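Thammasiri Fund, Household Manipulation Stream
Second progress report from the Claltuveo project
Prepared for Keith Merrick, program manager
September 10, 2026

Hi Keith,

You asked for something you could read over a coffee without a glossary, so I've kept the tables for the annex and I'm just going to tell you where we're at. The short version is that the curtain work is going better than I expected when I wrote the proposal, the latch work is going worse, and I'd like to move some money between the two (more on that at the end).

What we said we'd do

The promise was 3000 demonstrations of two-armed household tasks around windows: drawing curtains, wiping sills, opening and closing latches, picking things up off a ledge. We have 2462 that pass review. The gap is nearly all latches. Shu-fen threw out a whole batch in the autumn after she found that the left and right arm recordings had drifted out of step with each other, and I'm glad she did, even though it hurt at the time. The clock fix is in now and she re-checks the sync at the start of every session.

The method, and what changed

You'll remember the original plan was to train one policy on everything and see how it went. We did that first and it was pretty mediocre. The arms would do something sensible for the first half of a task and then dither, especially where one arm has to hold still while the other one works. Chih-ming had the idea of labelling each demonstration with which arm is "leading" at any given moment, and letting the model predict that label along with the motion. It's a small change and it took him less than a week to code up.

It made a big difference! On curtain drawing we went from 14 clean runs in a set of 27 to 22 in a set of 27, same room, same curtain, same starting positions. On sill wiping the improvement was smaller but it went the right way. On latches there was no change at all, and I don't have a good explanation yet. Wai-kit thinks the wrist cameras lose the latch behind the fingers right when it matters. I lean towards the force readings being too noisy, so we're going to test both and buy each other lunch accordingly.

One caution before you quote the curtain figure to your board. Those sets are small, and they were all run in rooms the model had seen in training. The result in new rooms is what your stream is really about, and we've only just started on it.

Light, glass and other headaches

Window light is the biggest single problem we've got, and I undersold it in the proposal. Our lab in Grernonthorpe has frosted panes and even light all day, which made for tidy data and a model that fell over the first time it met a real view. So since last December we've been collecting in borrowed flats and offices, with the blinds and curtains left however we find them. Some of the winter sessions are the hardest material in the set. The sun is bright outside, the lower part of the room is nearly black, and a dark gripper against a dark sill is tough even for me to pick out on the monitor.

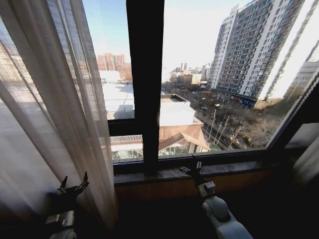
Hui-mei's part of the project is the exposure problem, and she's been chipping away at it with a lot more patience than I would have. Her approach is to teach the model to pay less attention to whatever is bright and far away and more to what's within arm's reach. That's harder than it sounds when the far away part includes a tall block of flats with row after row of windows and balconies, a line of colourful shop signs and a street of bare trees, all of it sharper and better lit than the ledge the right gripper is hovering over. Sheer curtains are a special case, and she's written a separate note on them. You can faintly make out buildings through the fabric, so the depth estimate wobbles between the curtain and the city behind it. Her current fix is to blend in depth from the second camera whenever the two disagree. It adds a bit of lag, but Chih-ming reckons he can claw most of that back.

People and gear

Wai-kit moved to full time on the project, and that has been a huge help on the collection side. We lost nearly a month on the right wrist sensor mount. The first replacement from Triltard had the wrong hole pattern, so we ended up machining an adapter ourselves. The drawings are in the shared folder if any of your other grantees want them.

Money

We're a little under on travel and a little over on parts. I'd like to shift $3000 from travel into sensors so we can try a better force sensor on both wrists before we go back to latches. I know a transfer like that needs your sign-off, so please treat this as the request. I've put the quote in the annex.

What's next

First job is the remaining demonstrations, latches mostly, with Shu-fen running the reviews. Then the new-room tests, in flats none of us has collected in before. Hui-mei wants at least one with west-facing glass and an afternoon slot, and I've told her she can have it. If the leading-arm labels hold up there we'll write the method up properly and release the labelling tool with it. If they don't, you'll hear from me well before the next report is due.

Give me a ring if anything's unclear, particularly about the transfer. I'm in the lab most days except Tuesday mornings.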